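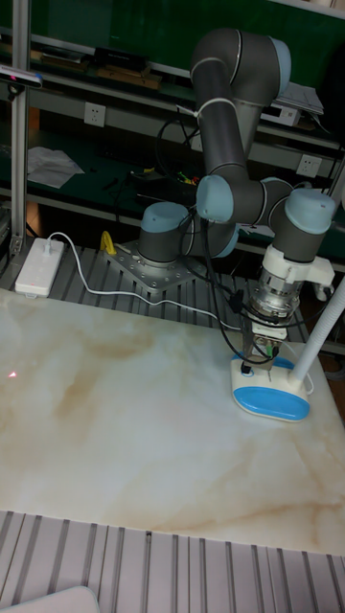
*The marble-patterned top, mid-clean, with the blue-based cleaner down on the surface.*

I'd gone along on a Tuesday to talk about worktops, which I realise isn't everybody's idea of a good morning out, but I've just had a pale one put in at home and I'm already frightened of it. The woman I was meeting looks after surfaces at Prolow (she asked me to leave her name off, as her mum reads everything) and she's spent years finding out what people do to their kitchens.

"Tea," she said, before I'd even got my coat off. "It's always tea. People worry about red wine, and then they leave a teabag by the sink all weekend."

She likes a marble pattern, and I can see why. There's a lot of white in it, but the beige veins wander all over the place and there's one big tan streak running across on the diagonal. I asked whether the pattern hides the dirt. She laughed at me!

"It hides it from you. It doesn't hide it from your mother-in-law, who'll be sitting down with the light coming in sideways. Get your eye level with the top and have a look. You'll be horrified."

I did this when I got home, by the way, and I was.

Her own routine is very plain. Crumbs off first, always, then a damp cloth, then the powered cleaner with its flat side properly down on the surface. She's very firm about the flat side. Most of us tip the thing on to its edge when we see a mark and lean on it, and she says you end up with one shiny patch the size of a saucer and a dull worktop all round it.

"Let it sit flat and go slowly. Slower than that. People clean as if the doorbell's just gone."

She used to work at Banen, on the flooring side, where a sample board had to put up with 4000 passes before anyone would talk about it over lunch. Kitchens are harder, she reckons, as floors don't get jam on them.
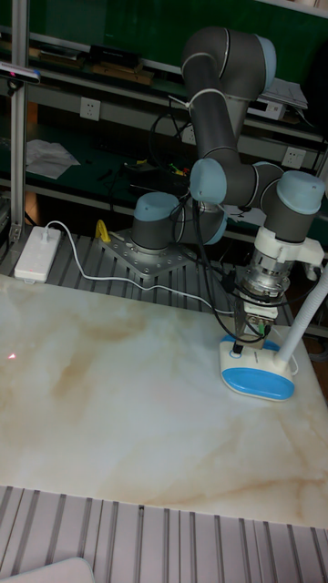
We got on to glossy tops after that, and whether I'd made a terrible mistake. She said no, but I'd need to dry it. A gloss finish shows every smear, and she keeps two cloths on the go at home, one for wiping and one that never gets wet. Her dry one is an old pillowcase. She gave me a Duvier cloth to try and told me the pillowcase was better.

And how long should all this take? "About 40 seconds after supper," she said. "If you do it every night you'll hardly notice. If you leave it till Sunday, put the radio on."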